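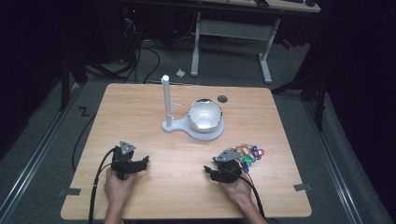 Why would I hand a shopping centre my money in advance, one reader wrote to us in April, when the card I already carry works on every till in the place? It's a fair question and we have had versions of it ever since Aline arrived at Dravgate, so we have put the answers on one page.

Home | Guides | Cards | Wallets | Complaints | Ask us

Aline at Dravgate: your questions

What is Aline?

A prepaid wallet that lives in an app. You load it from a bank card, it shows a code, and the till scans the code. Keogh runs it. The Dravgate shopping centre promotes it, and so do the posters in the Skanoston bus station, which call it "the new way to pay". Paying up front for things you haven't chosen yet is a fairly old way to pay, and most of us know it as a gift card.

Is it faster than tapping a card?

The posters say so. We tried it on a Sunday afternoon at several tills and it was slower every time. With a card you tap. With Aline you find the phone, unlock it, open the app, wait for the code, turn the screen brightness up and hold it at an angle the scanner likes. Keogh told us that the experience "improves with familiarity". That may be so, but tapping a card needed no familiarity at all.

What do I get for using it?

Two per cent back on what you spend, paid as Aline credit. It isn't cash and you can't move it to your bank. Spend £200 and you have earned £4, which you can use in the shops that take Aline. The credit shows as "pending" until the shop's return period has run out, so on clothes you might wait weeks.

If you already have a card that pays cashback into an account, compare the two before you sign up. Some people will come out ahead with Aline. They will be people who shop at Dravgate a lot and never forget they have a balance.

Is there a minimum top-up?

Yes, £20. You can't load a smaller amount, even if you only want a coffee. Work out for yourself who benefits when you put in £20 to spend three or four.

There is also an automatic top-up, which refills the wallet when it drops below £5. It was switched on when we set up our test account. We don't remember being asked. Keogh says customers "confirm their preferences" on the welcome screen, and we did go back and find a small line about it under the big green button. Look for it before you press.

How do I turn automatic top-up off?

Open the app, go to Account, then Funding, then Smart Balance. The switch is at the bottom. Turning it off brings up a message asking if you're sure you want to "miss out". You do.

Check your bank statement the following month as well. Two readers told us theirs had come back on after an update to the app. Keogh says it has no record of a fault.

Can I get my money out again?

You can ask for money you loaded to be returned to the card it came from. You can't do it in the app. There is a form on the Aline website, under Help, under Other. The terms give no time limit for dealing with it, only "as soon as reasonably practicable". Ours took almost a fortnight. The reward credit is never paid out and disappears when you close the account.

If the card you used has since been replaced or cancelled, have your new details ready and expect to be asked for proof of who you are.

Is my money protected?

We asked this in plain words and got a long reply about "industry-leading safeguards". We asked again. The second reply said customer balances are held apart from Keogh's own money, and that the details are in the terms. They are, in the section called Custody of Funds, and it's worth reading if you mean to keep more than pocket money in there.

Don't assume that a wallet works like a bank account. Money you keep with a bank and money you keep in a prepaid wallet are often covered by different rules, and if a company gets into trouble the difference can mean a long wait. Our own view is simple: load what you plan to spend that day.

What about faulty goods?

Your rights against the shop stay the same however you pay. What may change is any extra help from your card company. When you pay by Aline, your card has bought a top-up from Keogh and Aline has bought the kettle. Your card company may decide that the kettle is none of its business. For anything expensive we would pay the shop directly by card, and we'd do that even if the reward were doubled.

Refunds for returned goods go back to the wallet and not to your bank. So if you take back a coat, you now have a coat's worth of money that can only be spent at Dravgate or claimed through the form mentioned above.

What does it know about me?

It knows what you spent, where and when, plus your location if you let it. The app asks for location "to show nearby offers". We said no and it worked perfectly well at the tills, so say no.

The privacy page says data may be shared with "selected partners". We asked for the list. We were sent a link to the privacy page.

Which shops take it?

Most of the chains in the centre and a handful of the independents. The market hall doesn't, and neither does the car park, which seems an odd gap for something meant to cover your whole visit. The list in the app is out of date. It still shows a shoe shop that closed before Aline started.

Does it cost the shops anything?

They pay a fee on each sale. Keogh won't publish it. The traders we spoke to gave us different figures and asked us not to print them, so we can't tell you if it's cheaper for them than cards. One said she had signed up mainly so as not to be the only unit on the upper floor without a sticker in the window.

Will Dravgate stop taking cards or cash?

The centre says there are "no current plans". We'd be happier with that sentence if the word current wasn't in it. For now every shop that takes Aline takes cards too, and we found only a couple that refused notes and coins.

What if my phone is flat, or lost?

A flat phone means no Aline, so carry something else. If the phone is lost, log in on the website and press Freeze. The code changes every time the app opens, so an old screenshot shouldn't work at a till. We tried one and it was refused, which is one claim on the posters we can support.

So should I use it?

If you shop there every week, switch off the automatic top-up, keep the balance low and don't mind the fiddling, you will get a little money back. We closed our test account with 38p of credit in it. We haven't seen a reason to open another, but if Keogh drops the minimum top-up or puts a proper withdrawal button in the app, we will look again and change this page.

My question isn't here.

Send it through the Ask us page. Please don't include card numbers or pictures of your statements. We can't chase refunds for you, though we do like to hear how long they took.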